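Section 3: Setting up the hand-held gripper table

The gripper table is the part of the Ledel open day people remember. They walk in expecting to watch a robot arm, and then they get to hold the working end of one themselves! This section covers the table from set-up to the last visitor of the session. Read Section 2 first if you haven't paired the recorder yet.

You will need one Trodard hand-held gripper, a charged recorder, a wooden table that doesn't wobble, and a kitchen container with a lid. Light plastic things work best, with nothing inside them.

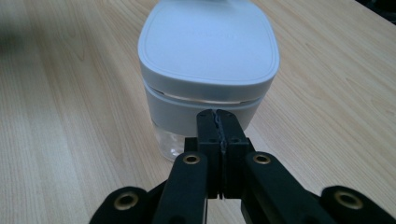 Words: Leire Nieto
Checked at the bench by Estíbaliz Arroyo
Last revised: October

3.1 Before the doors open

1. Put the table where people can stand on three sides of it. The fourth side is yours.

2. Look over both fingers of the gripper. The pads should be firmly stuck down along their whole length. A bit of fraying is fine and does no harm to the grip.

3. Squeeze and release the handle 5 times. You should feel the same light resistance each time. If it catches, check the pivots for crumbs or thread before you reach for the oil.

4. Close the fingers fully and hold them shut while you press Zero on the recorder. Wait for the beep.

5. Stand the container on the table and do one pick yourself, start to finish. Play it back on the big screen so you know the picture is getting through.

Note: Zero again if the gripper has been dropped, even from a low height. A skipped zero is the usual cause of recordings where the fingers seem to close on thin air.

Caution: Don't use glass or anything with a sharp rim. Keep hair, scarves and lanyards clear of the linkage, which has plenty of places to pinch.

3.2 Running a turn

A turn takes 85 seconds on the default timer. That sounds short, but it's long enough for a nervous first try and a much better second one.

1. Hand the gripper over handle first, fingers closed.

2. Let the visitor have a play. Opening and closing it in mid-air is a pleasure in itself, and you'll see them start to grin.

3. Ask them to bring the tips up to the container slowly and stop just short. This is the moment to say that a robot trained on the recording will see what the gripper's camera sees, and very little else. No view of the room, no view of their face.

4. Press Record, step back and let them go for it. 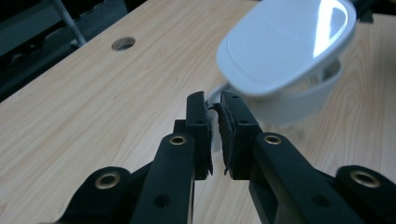 5. Say nothing for the first attempt. It's hard, I know! People want to please you, and if you call out "left a bit" you end up recording your own idea of the task with somebody else's hand.

6. Press Stop as soon as the fingers open and the object is standing on its own again.

7. Play the turn back straight away at half speed. Point out where the visitor slowed down or changed their mind — those small corrections are wonderful material, and visitors are always surprised to learn that we keep them.

Note: A failed pick is still worth saving. Tag it Missed and carry on. Our Barrios set holds 1,028 turns, misses included, and the misses get used as much as anything else in it.

Caution: Children may use the gripper with an adult's hand under the grip. It's light, but small arms tire quickly and the tips start to droop.

3.3 Questions you'll be asked

"Is it a robot?" It has no motor. The visitor does the moving and the recorder takes it all down.

"Why is it upside down to grab things from the side?" Somebody will ask this about the big screen. Turn the gripper over in front of them and let them watch the view flip. It explains itself far faster than words.

"Can I have another go?" Yes, if the queue allows. Second turns are usually smoother, and you get to compare the two side by side.

3.4 Packing away

1. Stop the recorder and wait for the green light before you unplug it.

2. Wipe the fingers with a dry cloth. No sprays on the pads.

3. Close the fingers, slip the gripper into its Plulasex sleeve and put it in the case with the cable coiled on top.

4. Copy the turns across the same evening. For folder names, see Section 4.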